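# Aula 7: Da demonstração à política: percepção e sincronização em manipulação bimanual

Disciplina: Software para Robótica. Notas de apoio, versão de 24 de outubro de 2023. 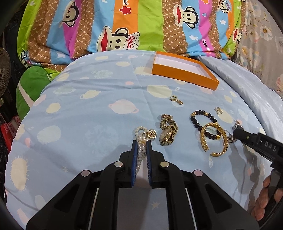 Figura 1. Manipulação de bijuteria com duas garras manuais: a da esquerda fecha sobre uma pulseira de pérolas de várias voltas, a da direita segura um relógio prateado.

## 1. Ponto de partida

Na aula anterior vimos a calibração da câmera montada no punho. Agora tratamos do que acontece com os dados depois da gravação, até chegarem ao treino. O software usado no laboratório é o Pelance (gravação e sincronização) e o Vesov (visualização e anotação). O controlador do braço é o Pretness, que só aparece na seção 5.

## 2. Estrutura de um episódio

Cada episódio é um diretório com os seguintes fluxos:

- vídeo de cada garra, com carimbo de tempo por quadro;
- pose de cada garra no referencial do mapa (posição e quaternion);
- abertura dos dedos, em metros;
- texto da tarefa, em uma frase.

O conjunto Moreira, que vamos usar no trabalho prático, tem 2.280 episódios. A divisão entre treino e validação é feita por ambiente. Se o mesmo quarto aparecer nos dois lados, a métrica de validação fica otimista e não serve para comparar políticas.

## 3. Sincronização

Os fluxos têm relógios diferentes. O Pelance estima um deslocamento constante por dispositivo e reamostra tudo para a base de tempo da câmera esquerda. A pose é interpolada (linear na posição, slerp na rotação). A imagem nunca é interpolada: usa-se o quadro anterior mais próximo.

Seja `t_i` o instante do quadro i e `d_k` o atraso do dispositivo k. A observação alinhada é

```
obs_k(i) = ultimo_quadro(k, t_i + d_k)
pose_k(i) = interpola(pose_k, t_i + d_k)
```

Erro frequente: aplicar `d_k` com o sinal trocado. No Vesov isso se percebe quando os dedos fecham no vídeo e a curva de abertura só cai alguns quadros depois.

## 4. Percepção em objetos pequenos

Voltando à Figura 1, há três dificuldades para o módulo de percepção.

**Escala.** Um brinco ocupa poucos pixels depois do redimensionamento da imagem para a entrada da rede. Recortar a região entre os dedos e passá-la por um segundo codificador ajuda, ao custo de mais memória.

**Reflexo.** Superfícies metálicas, como a do relógio dourado ou a do bracelete de textura torcida, mudam de aparência com o ângulo da câmera. Correspondências de pontos sobre elas devem ser descartadas na estimação de pose da garra. É melhor apoiar o mapa em textura estática. O lençol estampado e o edredom listrado oferecem bons cantos, mas o tecido pode se deslocar quando a mão encosta nele, e por isso o Pelance rejeita pontos com erro de reprojeção acima do limiar.

**Oclusão e contato.** O bracelete dourado cobre parte da pulseira de contas. Uma máscara de instância calculada num único quadro pode juntar os dois objetos. No trabalho, propague a máscara no tempo e confira o resultado no Vesov antes de exportar.

## 5. Da política ao controlador

A política recebe 4 observações consecutivas e prevê um bloco de 11 ações. Cada ação contém, para cada mão, a pose relativa à pose atual e a abertura desejada. Executamos as 7 primeiras e replanejamos.

```
enquanto ativo:
 obs = buffer.ultimas(4)
 bloco = politica(obs)
 pretness.envia(bloco[0:7])
 espera_fim_do_envio()
```

O Pretness verifica limites de junta e distância mínima entre as duas garras. Se um alvo for recusado, o restante do bloco é descartado e o braço mantém a última pose válida. Registre esses eventos, pois entram no relatório.

A pose relativa entre as mãos deve ser incluída na observação. Sem ela, cada braço pode seguir uma trajetória razoável e ainda assim os dois se aproximarem demais sobre o mesmo objeto.

## 6. Exercícios

1. Escreva a função `interpola` para rotação e teste o caso em que os quaternions consecutivos têm sinais opostos.
2. Introduza um atraso artificial numa das garras e trace o erro de pose em função do atraso.
3. Compare a execução de 7 ações por bloco com a execução das 11. Discuta suavidade e tempo de reação.
4. Proponha um critério automático para rejeitar episódios em que a estimação de pose se perdeu.

Entregar código e relatório no repositório da turma. Leitura para a próxima aula: documentação do Pretness, capítulo sobre limites de força.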